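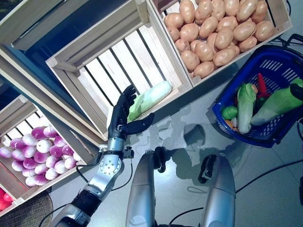

Thursday, shared shop

Cabbage again. The Torex hand closes fine on air and on the foam block, so I don't read much into the demo numbers. Napa cabbage is a worse shape than it looks – firm at the stalk, frilly and useless at the leaf end.

Logged 19 tries on the new grip profile before lunch. Counted 3 I'd call clean. The Neltent forum says 100 tries minimum before touching the thumb gains, and for once I agree with them, though I don't believe their success rates.

Shelf notes: crates are tilted, so the approach angle is different for each one. Config 191 assumes a flat floor in every crate. Who wrote that? (Me, in March.)

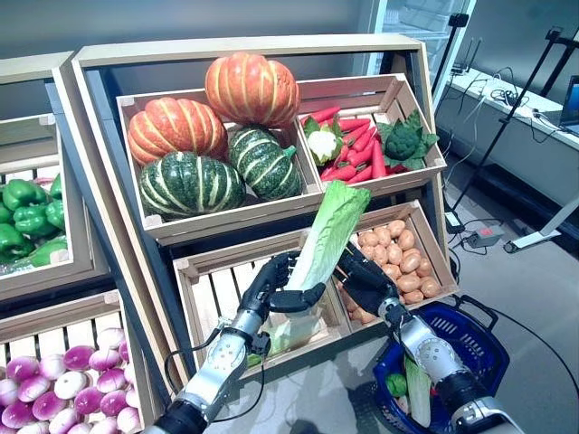
Two hands on one cabbage is the other idea going around. I'm not sold. It doubles the cables to snag and I suspect it only hides a bad first grasp. Will run it the same number of times as the single hand and compare, same cabbage, same crate.

To do:
– strain relief at both wrists
– rewrite 191 with a tilt value per crate
– ask Plamelwood if they'll cut slats closer together
– leave pumpkins alone until the above is done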